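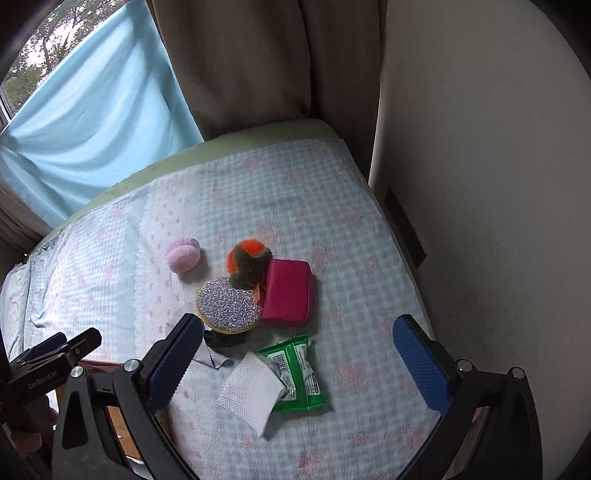

Can a town council open its meetings with a prayer if some people in the room do not share that religion?

In the United States a local council may generally open its meetings with a prayer, as long as it does not pressure people to take part, does not use the prayer to attack other beliefs, and does not choose speakers in a way that shuts out other religions.

Posted in Religion and Local Government, Fendton Community Help
July 23, 2022

Concetta Santoro wrote:

I would like to understand the rules better, so I explain my situation. I moved to Fendton three years ago and I began to attend the council meetings last winter, when they discussed the parking on our street. Every meeting starts with a prayer. It is usually given by a pastor from one of the churches in town, and almost always it is a Christian prayer with the name of Jesus at the end. The mayor says "please rise" before it begins.

I am Catholic myself, so the words do not bother me. But my neighbor is not religious, and she had to speak about a permit for her porch at the same meeting. She stayed in her seat and she felt that everybody looked at her. She asked me if this is legal and I could not tell her. In the country where I grew up, the crucifix hangs in many public rooms and people argue about it also, but the law is different there and I do not want to give her a wrong answer.

My doubts are these. Is it a problem that the mayor asks people to stand? Is it a problem that it is always the same religion? And if my neighbor wants to say something about it, to whom should she write? She does not want a lawsuit, and she still needs her permit.

Li wrote:

The short answer above is correct, but there are details which matter for your neighbor.

The main case is Town of Greece v. Galloway, decided by the Supreme Court in 2014. The town of Greece, New York, opened its board meetings with prayers, and nearly all of them were Christian. The Court ruled five to four that this did not violate the Establishment Clause. It said the town did not have to look for prayer givers outside its borders to get a balance of religions, and that a prayer may use the language of one faith. So the fact that you hear mostly Christian prayers is not enough by itself. What counts more is how the speakers are chosen. If a rabbi, an imam or a humanist asks for a turn and the council refuses because of belief, this is a much more serious problem.

About the standing: Justice Kennedy wrote that the analysis would be different if the board directed the public to participate, singled out people who did not, or let their decisions be influenced by it. In Greece, the requests to stand came mostly from the guest ministers, and he gave some weight to this. In Fendton it is the mayor who says it. I would not promise that a court would find it illegal, as "please rise" is a common courtesy phrase, but it is a weaker position for the town. Your neighbor does not have to stand. She can remain seated, or come in after the prayer, and this should have no effect on her permit.

For the letter, I suggest the town clerk, with a copy to the town attorney. She could ask for two things:

A copy of the written policy on invocations, if there is one. Some towns have none and simply follow a habit.

That the mayor use words such as "those who wish may stand" – a small change, and easy to accept for most councils.

If she is worried about the permit, another resident can send the letter. It could be you.

One more point. The rule for public schools is stricter, so please do not take what I wrote and use it for a graduation or a classroom. Also I am not a lawyer. If the council treats her badly after the letter, she should talk with one.

Zetari wrote:

I think the whole thing should be replaced by a moment of silence. Our council did this when I lived up north and the meetings got shorter. Just come ten minutes late, they never start the real business on time anyway.

Concetta Santoro wrote:

Thank you both. Li, I did not know that a humanist can also ask for a turn, and my neighbor was interested to hear it. I called the clerk's office and they said they will look for a written policy, but the lady on the phone did not remember one. I will write the letter with my own name and ask for the change of words by the mayor. Coming late is difficult for us, because the list to speak closes when the meeting opens – you have to sign it at the door before the prayer.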